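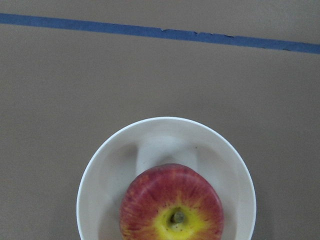 Days Out / Open Days

Pendow open day, Sunday, September 13, 2026

Quick one, typing this on the train before I forget it all. Went to the Pendow open day, the old works behind the station, now mostly small firms and workshops. Free in, 16 units open, no booking. Got there late because of the replacement bus so missed the first talk. Shame.

Started upstairs with Sotero. They do table layouts for canteens and school dinner halls, where the tray goes, where the fruit goes, that sort of thing. Sounds dull, wasn't. Everything gets tried out at full size with blue painter's tape before anyone orders furniture. Tape down, bowl in its place, apple in the bowl, then you stand there and reach for it. Too far? Move it. White bowl, brown top, blue line behind it, very easy to see what's what. The tape was a bit ragged along one edge with little nicks in it. Rather liked that, a place that gets used.

I had a go at laying a line myself. Harder than it looks. Mine went downhill and I had to pull it up and start agian. Tip from the woman on the desk: press with the side of your thumb, don't stretch it, tear it don't cut it. She gets through a box of rolls a month.

Also asked about the apple. Real fruit, they buy a bag on the way in. Plastic ones roll differently apparently and people treat them differently too. Makes sense. 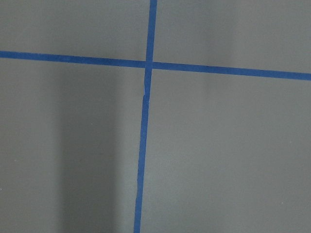
Then the marking out proper, which was the bit I'd come for. Grey surface, two strips of blue crossing, four panels, and every layout starts from that cross. One panel each if four people share. It isn't dead straight and there's a join just under the crossing where one piece stops and the next one starts, slightly out of line. I asked if that matters, was told no, you measure from the crossing and leave the rest alone. I do this at home with masking tape for the kitchen and have always fussed over the edges. Will stop.

Downstairs was Fleury, bookbinding, packed out, couldn't get near the press. Bought a notebook, 80 pages, nice heavy paper. Motoveo next door had bicycles and a long queue of children so I only looked in from the doorway.

Practical stuff. Lift was working. Toilets on the ground floor only. Tea and a bun in the yard, cash only so bring some. Signs not great, I walked past the Sotero stairs twice, it's the door after the bins. The 249 bus stops right outside when it's running. Somebody said they'd had 828 people through by mid afternoon and it felt like it on the stairs, less so in the rooms.

Next one is in July. Going earlier and doing Fleury first.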